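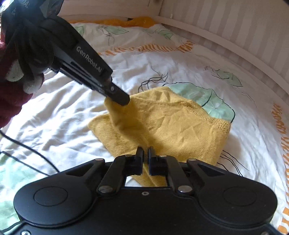
Should I wash a wool blanket before I block it, or just block it as is?
Wash it first. Wool relaxes in a good soak, and the stitches you pinned out will move again the next time it gets wet if you skip that step.

tahira_arain wrote:
Seconding the soak! Cool water, a capful of wool wash, 20 minutes, then roll it in towels and stand on it. I did my Danthorpe throw this way (900 grams of aran, it weighed as much as a small dog coming out of the tub) and the garter ridges opened up beautifully.

moss_stitch_mel wrote:
I'm going to disagree a little. For a blanket that lives on a bed I just steam it. Pinning something that size takes over the whole floor and my knees can't do it anymore. Hover the iron, never touch, let it cool flat. Mine have held up fine for years.

tahira_arain wrote:
Steam is great for a quick fix — I just don't think it evens out wonky edges the way a soak does. What yarn do you use?

moss_stitch_mel wrote:
Ojala, the superwash one. So maybe that's the difference, because soaking superwash is how I ended up with a scarf I could wear as a skirt.

Amna Paracha wrote:
Oh that'll do it! Superwash grows like crazy when wet. A few minutes in the dryer on low pulls it back, but check the label first and keep looking in on it.
Also please swatch, everyone. I knit a 7 inch square in Festero, soaked it, and it came out 2 inches wider. Saved me from making a blanket for a giant.

purlgrey wrote:
Dryer?? With wool? I would sooner eat the blanket.

Amna Paracha wrote:
Superwash only! Regular wool goes nowhere near mine, promise.

purlgrey wrote:
OK, fine, I'll allow it. Does anyone know if Cakik blooms after washing? I have five skeins in shade 539 and it feels a bit stringy in the ball.

tahira_arain wrote:
It does, a lot! Mine went from string to cloud after one bath. Go up a needle size so it has room to puff out.

purlgrey wrote:
Perfect, casting on tonight.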